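Gripper fault 31: frequently asked questions

What is fault 31?
The controller raises it when the commanded jaw width and the measured jaw width disagree for longer than the set limit. On the Wullivine hand-held pair it shows up mostly during two-handed grasps, where each gripper loads the other through the object.

Why did both grippers let go in September?
The left unit faulted under load and went to its open state. The right unit followed, as the paired release was switched on. The chair being moved at the time dropped a short distance. There was no injury.

Does the log show a cause?
Partly. Of 733 grasps in the log, 17 ended in fault 31, and nearly all of those involved a curved or tapered part. The encoder cable on the left unit also failed a continuity test when flexed – a separate defect, now repaired.

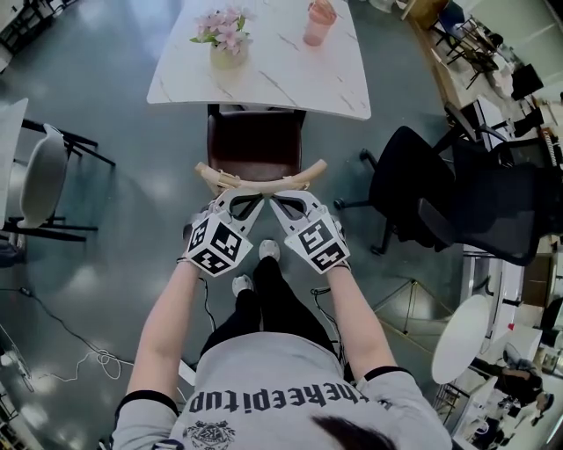
Gernach Works – Handling Faults Group

Which grasps are affected?
Those with both jaws closed on one rigid part, such as a wooden chair backrest. Single-hand grasps have not produced the fault.

Can I clear the fault and continue?
Not while holding anything. Set the object down, open both jaws, then hold reset until the status light is steady. If the fault returns within the same session, tag the pair and take it out of use.

Do the marker blocks need to be checked afterward?
Yes, if the pair was dropped or struck. A shifted block does not cause fault 31, but it spoils the position data. Run the Urnden alignment routine before recording again.

Is paired release still on?
No. It is off by default from firmware 91. Older units have to be changed by hand in the Sundaram settings panel, under Release.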